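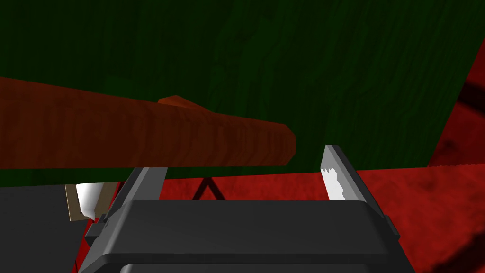

第七章 设备选型与预算编制

学习目标
学完本章，应能写出一份设备需求说明，区分购置费用与持有费用，并根据仿真结果判断夹爪是否适合工件。

7.1 先定任务，再看样本册

设备采购中常见的错误是先选型号，后补任务。销售资料给出的负载、行程和重复定位精度，都是在厂家自己的条件下测得的，与车间里的工件未必对得上。编制预算之前，应先写清工件的形状、重量范围、表面状况、摆放方式和每班产量。

本章以Vustberg木器厂的上料工位为例。该厂要夹取的是圆木料，一头较细，侧面偶有节疤。工件不规则，夹爪的开口宽度和指面形式就成了选型的首要问题。章首的仿真画面中，两指张开，右指内侧装有白色锯齿形夹垫，前方横着一根橙褐色木料，上缘有一处凸起。遇到这类凸起，夹持点选在哪里，开口要留多少余量，都应在询价之前有答案。

7.2 仿真费用列在哪里

仿真属于前期费用，应单独列项，不并入设备价。Vustberg厂在立项时向Dillen和Mak两家供应商各要了一份方案，用同一组工件模型比较。仿真共做783次抓取，分6种摆放方式记录。失败的抓取按原因归类，作为技术协议的附件。

仿真的摩擦系数和光照都由人设定，结果只能用来淘汰明显不合适的方案，不能代替样机试验。预算中应同时留出试验费，包括工件运输、夹具制作和操作人员的工时。

7.3 持有费用

设备到厂以后，费用仍在发生。夹垫属于易损件，应向供应商索取更换周期和单价。控制软件如按年收费，须按使用年限计入。Vustberg厂按8年计算，把以下各项列入持有费用：

易损件与备件
软件许可与升级
年度检修与校准
操作和维护人员的培训
停机期间的人工替代

报价较低的方案，加上这几项以后可能反而较贵。7.4节用该厂的Kakemine项目预算表说明计算步骤，读者可先自行列出本单位的同类项目，再与表中各栏对照。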